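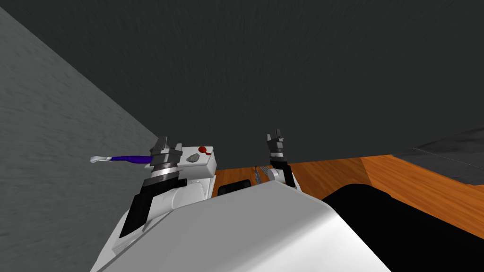
Subject: Re: [teleop-users] Both grippers pointing up at the start of a recording
Date: 21 April 2019
List: Grastthorpe remote control list

> We are recording two-arm demonstrations in the simulator with the
> Grelteck hand controllers. When the operator picks up the controllers
> and presses the trigger, the arms sometimes swing before he has moved
> at all. It is worse when both grippers are pointing upwards. The same
> operator has no trouble when the grippers point at the table. Is this
> a fault in the Wemus bridge, or are we starting in a bad pose?
> Also, do you keep the demos where this happens, or throw them away?

It is most likely the bridge settings. We start from the same kind of pose in simulation, both arms raised over the body with the fingers up, and we had the swing as well until January.

The bridge has two ways of matching the controller to the gripper. In the first, the gripper copies the absolute angle of the controller. In the second, it takes whatever angle the controller has when you press the trigger as zero and only follows the change from there. The default is the first. Most people hold the controllers level when they pick them up, so if the gripper is pointing at the ceiling the arm has a quarter turn to make up, and it makes it up as fast as the speed limit allows. With the grippers pointing at the table your operator is probably tilting his hands down without thinking about it, and the gap is small.

What to change:

1. Set the orientation mode to relative for both arms. It is set per arm, and we once had the left on relative and the right on absolute for most of a week.

2. Lower the wrist speed limit for the first two seconds after the trigger. There is a ramp setting for this in the Yan config file. It does no harm later in the demo.

3. Check that the view the operator gets is lined up with the arm base. If he is looking over the robot body from behind, forward on the controller should be away from him. Ours was turned by 5 degrees and people kept correcting for it, which shows up in the recordings as a small sideways drift before every grasp.

On relative mode you will find operators run out of wrist. They let go of the trigger, turn their hand back to somewhere comfortable and press again. That is fine, but those pauses go into the recording. We cut any stretch where neither trigger is held, and leave the rest at its original timing. Don't cut when only one trigger is released – the other arm may be holding something.

As for keeping the demos, I would trim off the swing if nothing was touched during it. If an arm knocked an object on the way, throw the whole thing out and reset. We kept a batch like that early on and the trained policy learned to give the arm a flick at the start of each run, which took a long time to trace back to the data.

One thing I can't answer is whether any of this carries over to guiding the arms by hand. We only do that on the real robot, where there is no controller angle to match, and the trouble there is mostly gravity compensation on the wrist.

If relative mode doesn't cure it, post the first few lines of the bridge log from a bad start and say which version you have.

--
You are receiving this because you are subscribed to teleop-users.
To leave the list, send a message with "unsubscribe" in the subject line.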